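**Re: [regt-history] Numbering of the reserve engineer companies after the reorganization**

From: Saron Adugna
Date: Jul 28, 2019

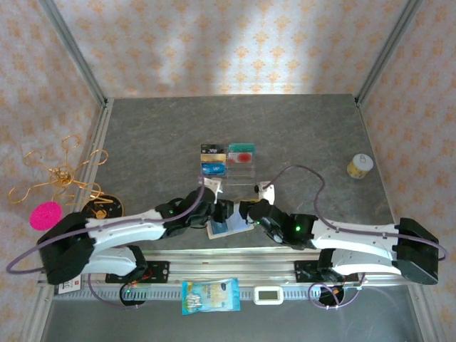

Gray marbled table top, with the floral wallpaper at the back.

Thanks to everyone who wrote back on the Mersha Company question. I have put my replies together in one message, and the part I am answering is quoted first.

> I have always understood that Mersha Field Company was simply renumbered
> as the 2nd Field Company at the reorganization, and that the Vilik
> company was disbanded at the same time. The short history printed for
> the reunion says so, and the plaque in the drill hall says so. If that
> is right then the 2nd can claim everything back to the first muster.
> But your last post suggested the two companies were merged. Which is
> it? And where did the men from Vilik go, if their company no longer
> existed? My grandfather was a sapper there and his discharge paper says
> 2nd Field Company, which never made sense to me.
>
> Also, does anyone have a clear picture of the collar badge? The ones
> I have seen for sale do not match each other.

Taking the first question first. The reunion history is wrong on this, or at least it leaves out a step. I went back through the typed copies of the orders in the regimental museum at Vodura. There are two orders that matter, and the reunion booklet only quotes the second one.

The first order moved the headquarters of the Vilik company to Mersha and put both companies under one major. It did not change either name. The second order came out the following September and gave the combined unit the title 2nd Field Company. It says "to be formed from" and then lists both companies. It does not say renumbered, and it does not say disbanded. So for lineage purposes I would call it an amalgamation, and the 2nd has two parents.

That fits the discharge paper. A sapper who signed on at Vilik and stayed until after the second order would have been discharged from the 2nd Field Company without ever changing his drill night. The section at Vilik carried on in the same hall. If you can send me the date on the paper I can look for him in the pay lists, which are sorted by section and not by name. Please send his initials too, as there are a lot of shared surnames in that part of the county.

On the plaque - it was put up long after the event and I think the wording was taken from a newspaper piece. I have a photocopy of the piece and the phrasing is nearly the same. I would not treat it as evidence for anything except what people believed when it was made.

Strength. Someone asked off list how big the companies were. The returns I have seen give the Mersha company an establishment of 200 all ranks, but it never paraded anything like that. The inspection report from the last summer before the merger has 50 on parade at Vilik, including the band. The inspecting officer was polite about the bridging and not polite about the state of the wagons. I have not found a matching report for Mersha in the same year. There is a gap in the file where it should be, and the page numbers jump.

The figure of 600 that appears in the reunion booklet must be for the whole brigade camp. I have checked it against the ration account for the camp and that is the only place the number turns up. It has been repeated in at least one other local history since then, so please be careful with it.

Bridging equipment. The booklet says that the company took its pontoons with it to Asico when the new armory opened. The store ledgers do not support this. The pontoons are struck off at Mersha and do not come on charge anywhere else. What went to Asico was the demolition stores, the technical stores, one tool cart, and the company library in three boxes. I would like to know what became of the library. There was a handwritten log of river levels in it that was used for choosing the bridging sites, and it would settle the question of where the night exercise was held. I have two accounts of that exercise, and they put it on opposite sides of the railroad bridge.

Officers. I have a nearly complete list for Mersha and a poor one for Vilik. The missing names are mostly lieutenants who served less than a full year. If you have a camp group photograph with names written on the back, I would be glad of a scan of both sides. Please do not correct the spelling when you copy the names out. I have lost a lot of time chasing men who turned out to be one man spelled in different ways by helpful people.

Badges. I cannot give a firm answer. My own view is that there were two patterns of collar badge, one worn before the merger and one after. The earlier one has the scroll in a single piece under the device. The later one has the scroll broken by the numeral. Dress regulations for the reserve companies allowed old stock to be worn out, so a group photograph may well show both in the same row. The ones offered for sale with pin fittings I would leave alone. All those I have handled with a known history had lugs. If a seller tells you it came from a Mersha family, ask which family.

Battle honors. Engineers did not carry them, so the question of whether the 2nd "inherited" any does not come up. The framed list in the hall at Vilik is a list of places where former members served with other units. It is worth having, but it is a different thing and should not go on the lineage chart. I have taken it off the draft.

Speaking of the draft, the lineage chart is now in its second version. Changes from the first:

- Vilik company shown as a full predecessor, with its own line
- Both orders cited, with the date of issue and the date of effect given separately
- The detached section at Asico moved down to after the armory opened
- The cadet corps taken out, since it was affiliated and never part of the company
- Brigade camp figure removed

I still need help with the following.

1. The warrant for the first major. The list gives him seniority from before the company existed, so he must have transferred in. I do not know from where.
2. Any paper with the printed heading "Vilik and Mersha Engineers." I have seen one envelope with this on it and nothing inside. It may be only a rifle club heading.
3. The date the old hall at Mersha was given up. The town tax roll would have it, but I can't get to the records office before it closes for the move.
4. Whether the company had a drill manual of its own or used the general one. There is a reference in the inspection report to "the company's own method" for lashing, with no explanation.

If you write to the museum directly, ask for the box by its shelf number and not by the title on the label. The label says artillery and it has put people off. The box is mostly engineers, with a small amount of brigade signals at the bottom. Copies are charged by the sheet, and they will not copy the ledgers because of the bindings. You can use your own camera with no flash.

I will hold the chart open until the end of September and then send it to the list as a plain text file, because the last attachment did not get through to everyone on the digest. If you are on the digest and want it sooner, write to me off list.

One correction to my previous post. I said the sergeant major at the time of the merger had come from Mersha. He came from Vilik. I misread my own notes.

Saron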